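Keeping the Brick: Nelly Valderrama on Setting Up a Shared Studio

Nelly Valderrama signed the lease on the Sosel studio in May and opened it six weeks later. She rents it out by the half day, mostly to people who work alone and want a room with a table in it. We talked there on a Saturday, before her first booking.

The brick was the reason she took the place. One wall is curved, and two agents had told her it would put people off.

"They said you can't put shelves on it, and they were right," she said. "I don't want shelves on it. I had an office with shelves for years and all I did was fill them."

Her business partner, Eero Pelkonen, wanted the whole thing painted white. They argued over it for most of a week. In the end they got a quote for cleaning and sealing the wall, which came to $2,635, and decided to leave it alone and spend the money on the floor.

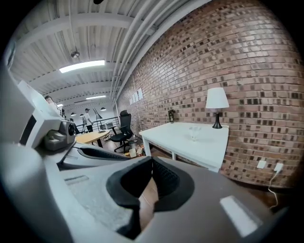

"You get tan ones, red ones, some that are close to black," Valderrama said. "If you paint that, you have a white wall with bumps."

The furniture took less discussion. She likes a plain white table with thin legs and very little on top. A lamp stays out all the time. People bring their own laptops and notebooks, and she asks them to take everything home at the end of the session.

"A glass of water, fine. A lamp, fine. I don't want to come in at 8 in the morning and find somebody's receipts."

The lamp was Pelkonen's choice. He thinks ceiling lights are for cleaning and that anyone reading should have a shade next to them. Valderrama was not convinced at first - she had planned on a clip-on lamp she already owned - but she has stopped arguing.

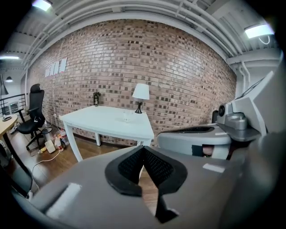
The white table against the brick, with the lamp at its right-hand end.

The pipes overhead were never up for debate. Boxing them in would have lowered the ceiling, and the landlord wants to be able to reach them. They are white like the ceiling, and Valderrama says most visitors don't mention them.

Paper is allowed on the wall, within limits. She lets people tape sheets up while they work and prefers a single row at head height. Tape comes off brick easily, she said, but it also falls off brick easily, and she picks up a page or two most evenings.

I asked what she would still change. She wants a second table, the same model if she can find it, and a heavier curtain for winter. Pelkonen wants a sofa.

"He can want it," she said. "People sit on a sofa and then they don't work. I'd be renting out a living room."

Bookings are open through the end of the season, mornings and afternoons.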